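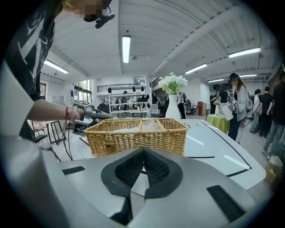

Ticket 2522 - stock sync drops variant rows on import. Product data goes from the Plilta back office to the Nondholm web shop by nightly CSV export, and since the April update some variants of multi-part items no longer arrive. The fault was first noticed on the divided basket, the woven one with a wicker partition making two compartments and a small round wicker knob on the front face. Its parent row imports, the product page loads, but the size and lining options are missing and the page shows "Currently unavailable". Single-variant items are not affected.

Status: Resolved
Priority: Medium
Component: Import / CSV parser
Reported by: Skellel shop support

Environment
Plilta back office, hosted, current release
Nondholm shop, import module updated in April
Export: CSV, semicolon separated, UTF-8, scheduled 02:15
Supplier feed: Kubíček, merged before export

Steps to reproduce
Run the export manually from Plilta with the "Homeware" filter set.
Upload the file under Import > Products > Update existing.
Open the import report and compare rows read with rows written.

Expected: 332 rows read, 332 written.
Seen: 332 rows read, 312 written, no errors, no warnings. The report says "Completed".

Log

09:40 Missing rows listed by SKU. All 20 are child rows. All belong to parents from the Kubíček feed.

10:05 Permissions and API quota checked. Both normal. Import run again with the quota limiter off, same result.

10:30 File opened in a plain text editor. Do not use a spreadsheet for this step: it strips leading zeros from the SKU column and will give you a second fault on top of the first. Column count is the same on every row. No stray semicolons in the description field.

11:10 Cut the file down to one parent and its 3 children. Fault still present, parent written, children dropped. Typed the same four rows by hand into a new file. All four written. So the cause is in the bytes of the file and the shop settings can be left alone.

11:25 Hex view of the parent_ref column. In the exported file the supplier prefix is stored with the i and the accent as two separate code points (69 CC 81). In the parent's own SKU it is one (C3 AD). On screen they look identical. The old import module normalised both before comparing. The new one compares raw bytes, finds no parent and discards the child row without writing to the log.

11:50 Confirmed by replacing the prefix in all child rows and importing again. 332 read, 332 written. Options show on the basket page after a cache flush.

Workaround
Convert the file to NFC before upload. On the export server:
uconv -x any-nfc products.csv > products_nfc.csv
Point the scheduled upload at products_nfc.csv.

Fix
Normalisation step added to the Plilta export profile, under Output > Text > Unicode form. Set to NFC. The default is "As supplied" - this setting is reset when a profile is cloned, so check it on any copy.

14:20 Scheduled job triggered manually with the new profile. Row counts match. Workaround removed from the export server.

14:35 Separate request raised with Nondholm for the importer to log discarded child rows. A run which drops rows should not report "Completed". Linked to this ticket, no target release given.

Still open
Stock levels for the affected variants were held at zero while the rows were missing. They correct themselves at the next full sync, not at the delta sync. Full sync queued for 02:15.
Order confirmations already sent are not affected.

Closing after the full sync report is attached.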